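Two hours at the Norkura open house

I went to the Norkura open house on May 9, 2026, mostly because Dalibor Polák had been talking it up since February. The promise was a walk through furnished guest rooms, all of them stocked for travelers and run on what the flyer called "smart tidying." I paid for the bus, so I reserve the right to complain.

The room we spent the longest in was a bedroom with a very loud striped cover, pink and orange and teal. Ludmila Skála, our guide, was showing how unpacking for guests works: things come out of their wrapping, the wrapping goes away, and the bed is clear again. She said a room takes 2 minutes. I had my doubts while there was still crumpled white paper lying next to a green box of deep cleansing oil.

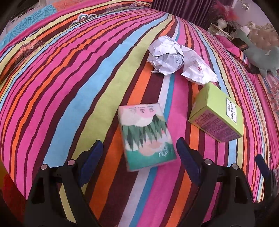
Dinesh Bisht asked what a stocked room adds to the nightly price. The answer was 615 for the plain room and 692 for the stocked one, and I'd want a good deal more than toiletries for the difference. Cleansing oil is nice if you wear makeup. I don't, and I'd have traded it for a decent reading lamp.

Then came the trash. The wastebasket is a pale green plastic one with a lattice wall, and it's small. Single-use items make a lot of wrapping, and the disposable toilet covers come in a crinkly pink pack of their own.

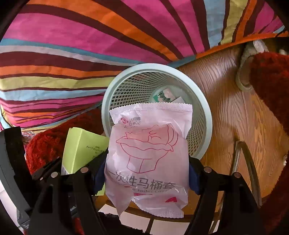
Ludmila said the baskets get emptied every morning. Fine, but I'd like to see one after a family of four has been through. Peter Holub thought I was being hard on them, and he did book a weekend on the spot — the plain room, I noticed.

Coffee afterward was good. The bus back to Čierny leaves from the far side of the parking lot, and the sign for it is easy to miss.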